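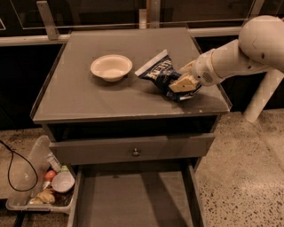
Greifarm im Werkraum: Tipps zum Einrichten, Pflegen und Reparieren

Seit November steht der Vulto bei mir, und ich bin immer noch jedes Mal begeistert, wenn er morgens hochfährt und alle Gelenke kurz zucken. So ein Arm ist im Grunde ein Haushaltsgerät wie jedes andere auch: Er will sauber gehalten werden, er braucht einen festen Platz, und irgendwann ist mal etwas lose. Ich habe hier gesammelt, was sich bei mir bewährt hat. Wer ein anderes Modell hat, muss bei den Schrauben und Menüs natürlich umdenken, der Rest passt fast immer.

Der richtige Arbeitstisch

Nehmt etwas Niedriges mit glatter, einfarbiger Platte. Ein alter Nachttisch ist großartig! Grau ist prima, weil sich helles Geschirr gut davon abhebt und trotzdem nichts spiegelt. Eine leicht erhöhte Kante hält Sachen auf, die sonst herunterrollen würden. Schrammen an der Vorderkante kann man lassen. Wackelt der Tisch, hilft Filz unter dem kurzen Bein, aber dünner, als man denkt, und danach die Tischhöhe neu einmessen. Bei mir sind es 485 mm vom Boden bis zur Platte, und schon der Filz hat sich in den Greifpunkten bemerkbar gemacht.

Stellt den Tisch so, dass der Arm schräg von der Seite herankommt. Von vorn verdeckt er sich gern selbst die Sicht auf den Gegenstand. Wenn alles passt, mit Malerkrepp Winkel auf den Boden kleben, dann findet der Tisch nach dem Wischen seinen Platz wieder.

Womit man übt

Zum Üben nach jeder Einstellung nehme ich zwei Sachen: eine Pappschale und eine Snacktüte. Die Schale ist leicht und verrutscht sofort, wenn der Arm zu tief oder zu schnell anfährt. Die Tüte ist herrlich gemein, sie glänzt, knautscht und liegt nie zweimal gleich. Wer die sauber greifen kann, bekommt fast alles andere auch hin. Ich lasse die Finger die Tüte unten an der Ecke fassen, leicht gegen die Platte gedrückt, und erst dann anheben. Oben an der Naht geht es auch, da reißt sie aber schneller ein.

Alle übrigen Übungsteile wohnen in einer durchsichtigen Kiste auf dem Boden: Schälchen, Flaschen, Spielzeuggemüse. Durchsichtig deshalb, weil ich sonst ewig wühle. Die Kiste gehört neben den Tisch, und zwar auf die Seite, die dem Arm gegenüberliegt.

Finger sauber halten

Das ist der Tipp, der am meisten bringt! Fett von Chipstüten setzt sich auf die Greifflächen, und plötzlich rutscht alles. Also: Arm in Parkstellung, Strom weg, Finger mit lauwarmem Wasser und einem Tropfen Spülmittel abwischen, mit klarem Wasser nachgehen, trocknen lassen. Keinen Alkohol auf die weichen Flächen, die werden davon hart und bekommen Risse. Ich mache das jeden Mittwoch, bei viel Betrieb auch öfter.

Die kleinen Öffnungen am Gehäuse nur trocken reinigen. Ein weicher Malpinsel und der Staubsauger auf kleinster Stufe, fertig. Druckluft bläst den Staub bloß nach innen.

Helle Gehäuse

Cremeweiß sieht wunderbar aus und zeigt jeden Fingerabdruck. Ein leicht feuchtes Mikrofasertuch reicht. Für schwarze Streifen, die beim Anstoßen an Möbel entstehen, nehme ich die Politurpaste von Bitthorpe, eine Messerspitze voll und ohne Druck. Schmutzradierer bitte weglassen, die machen die Stelle matt, und matt bleibt sie.

Schrauben und Spiel

Einmal im Monat den Arm stromlos machen, am Handgelenk anfassen und sanft hin und her bewegen. Wenn es klackt, sitzt der Kragen lose. Bei meinem sind es 2 Klemmschrauben, die man abwechselnd anzieht, immer eine Vierteldrehung. Danach ein Strich mit Lackstift über Schraubenkopf und Gehäuse, dann sieht man beim nächsten Mal auf einen Blick, ob sich etwas gedreht hat.

Quietscht ein Gelenk, erst saubermachen und dann fetten. Ich nehme das Silikonfett von Barbosa, ein reiskorngroßes Stück auf dem Zahnstocher. Mehr zieht nur Flusen an.

Kabel

Kabel am Boden in einer weiten Schlaufe legen, nie straff und nie unter den Tischbeinen durch. Klettband alle zwei Handbreit, Kabelbinder nur dort, wo sich garantiert nichts bewegt. Einmal den Arm langsam durch seinen ganzen Bereich fahren und dabei die Schlaufe beobachten.

Null neu setzen

Nach jeder Schraubaktion gehört die Nullstellung neu gesetzt. Arm parken, Menü Referenz, Wert notieren. Bei mir stand das Schultergelenk zuletzt auf 1.541 und der Ellbogen auf 2.635. Ich schreibe die Werte mit Bleistift auf Kreppband und klebe es innen in die Schublade. Weicht einer deutlich ab, ist meistens eine Schraube schuld und ganz selten der Motor.

Ersatzfinger gibt es im Zasness-Sortiment auch einzeln. Ein Paar auf Vorrat hinlegen, dunkel und nicht neben die Heizung.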